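Section 5: Setting Up a Work Table Light

Read this section before you place the lamp on a table used for crafts, model building, sewing or paperwork. It covers the Dellier clamp lamp with the long arm and the short arm. The floor-standing version is covered in Section 6.

Before you start

You will need the lamp head, the arm, the table clamp, the two rubber pads and the hex key from the small bag. Keep the bag. The spare fuse is taped inside it and is easy to throw out with the packing.

Check the thickness of the table edge. The clamp does not fit tables with a deep apron or a rounded lip. If yours has either one, use the screw-down base (sold separately, part 165).

CAUTION: Do not plug in the lamp until step 8. The arm is under spring tension and can lift quickly when the strap is removed.

Attaching the clamp

1. Choose the side of the table opposite your writing hand. Right-handed users normally place the lamp at the left rear corner, left-handed users at the right rear corner.

2. Press one rubber pad onto the upper jaw of the clamp and one onto the lower jaw. The ribbed side faces the table.

3. Slide the clamp over the edge as far as it will go and turn the knob clockwise until it is snug. Give it one more half turn. Do not use pliers on the knob.

4. Push the clamp from side to side by hand. If it moves, loosen it, wipe the table edge with a dry cloth and tighten it again.

Note: Glass tables should not be used with this clamp at any setting.

Fitting the arm and head

5. Lower the arm post into the clamp socket until the collar sits flat. Tighten the set screw with the hex key.

6. Hold the arm down with one hand and cut the shipping strap. Let the arm rise slowly.

7. Push the lamp head onto the end of the arm until it clicks. The arrow on the head lines up with the arrow on the arm.

8. Run the cord along the arm through the three clips, leaving a little slack at each joint. Plug the cord into the adapter, then the adapter into the wall.

Placing the light

A lamp that sits straight above the work flattens small details and puts glare back into your eyes. One that sits too low lights only a small patch and leaves the rest of the table dark. Start with the head just above eye level and tilt it toward the middle of the table. Sit down in your usual chair before you judge the result.

Light-colored tables throw back a good deal of light, so start on a low setting and go up from there. Dark tables usually need a setting or two more. Shiny plastic, laminated cards and coated paper all pick up reflections. Tilt the head a little at a time until the bright patch slides off the part you are looking at.

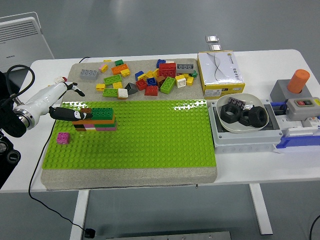

Figure 5-3. Shiny reflections along the top edge of a studded baseplate.

If the glare stays, move the lamp along the edge of the table before you lower the brightness. A small change in position often does more than a large change in level. Closing a nearby blind can also help, and so can turning off a ceiling fixture directly over the table.

Setting the brightness and color

The touch strip on the head has five levels. Tap once to turn the lamp on, then slide a finger toward the arm for more light or away from it for less. The lamp remembers the last level used, unless it has been unplugged.

To change the color, hold a finger on the strip until the light blinks. Each hold moves to the next color: warm, neutral (3000 K) and cool. Use the same color for the whole of any job that involves matching paint, thread or paper. Colors that match under the cool setting may look different under the warm one.

Adjusting the arm tension

If the head sinks, turn the screw at the middle joint clockwise a quarter turn and test it. If the head creeps upward, turn the screw the other way. The short arm has no adjustment at this joint.

CAUTION: Do not remove the tension screw. The spring behind it cannot be refitted at home.

Care

Unplug the lamp and let it cool before cleaning. Wipe the head and arm with a soft, dry cloth. Do not use glass cleaner on the diffuser, which will cloud. Check the clamp knob every 3 months and retighten it if needed.

For replacement pads, clips and adapters, see the parts list in Section 9.

Revised June 6, 2020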